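Ticket 1184 - Prisex dish rack sliding about, rods coming loose
Opened: July 22, 2021
Status: waiting on customer

Hi all, me again with the craft room sink corner! I bought the Prisex rack from Graseck back in March, the one with the long metal rods and the black plastic end, and I use it for drying paint pots and brushes (never plates, though I doubt it minds). Two things have started going wrong. The whole rack creeps along the worktop whenever I load it, and a couple of the rods have worked out of their holes at the far end, so small pots tip through.

What I've tried so far: washed the feet in warm soapy water, wiped the worktop down with vinegar, turned the rack round the other way. The creeping got a bit better for one evening and then came back. I also pushed the rods in by hand, which held until I put a big jar on them - then ping, out again.

I keep the mending bits in a shallow cardboard tray right next to the rack, so the grey duct tape is always close by. The glue gun lives just beside the tray. 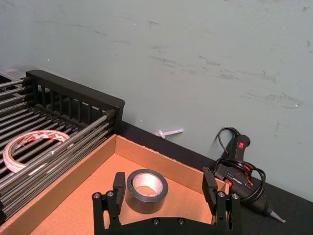

Can I just glue the loose rods back in? Hot glue will hold for a while, but it softens under hot water, so push-on end caps are the better fix.

That was the reply from the Gastier parts desk, and they've put me down for a pack of 50 caps, which is plenty for a rack this size. Part 23 on their sheet, if anyone else has the same model. For the creeping they suggested a strip of rubber matting under the feet, and I've got an offcut from the Fraser shelf liner I can cut down.

Update, same evening: matting is in and the rack stays put with a full load of jars, hooray! Rods still loose, caps still to come. Please leave the ticket open until I've fitted them - and do the caps need trimming first, or do they go straight on?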